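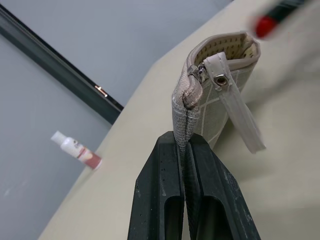 The beige one, unzipped, with that long pull strap doing its thing.

I have opinions about pouches. My sister says this is a sign I need to get out more, and she may have a point, but I've been carrying my life around in little zippered bags since college and I think I've earned the right to go on about them for a bit.

My main opinion is that a good pouch should be flat. I know the boxy ones are popular right now (I own two, they were gifts, they live in a drawer). They look great on a shelf and then you put one in your bag and it takes up the space of a small loaf of bread whether there's anything in it or not. A flat one slides in next to a book and minds its own business.

My second opinion is about zipper pulls, and I will fight for this one. Most of them are tiny! You're standing in line at the pharmacy in Stevdale in March with gloves on, picking at a sliver of metal the size of a grain of rice, and the person behind you is sighing. Give me a long strap I can grab without looking. The grommet on this one is a nice touch too - I'd clip a key to it, though Antigoni Athanasiadis, who I trade bags with, thinks that ruins the line of the thing.

Then there's color. Everybody told me not to go pale. Pale gets dirty, pale shows ink, pale is for people who don't eat lunch at their desks. Fine, all true. But I spent years with a black pouch that had a black lining, and finding a hair tie in there was like fishing in a well. A cream lining means I can see my stuff. I'll take a smudge now and then over that.

What I don't get is the price of some of these. I saw one at the Flargate shops for 300 dollars, and it had a smaller zipper pull than my pencil case from fifth grade. I stood there opening and closing it for way too long. It snagged both times.

So that's where I am on pouches. If you've got a boxy one you love, tell me what you keep in it, because mine are still in that drawer and I'm willing to be talked into giving them another try.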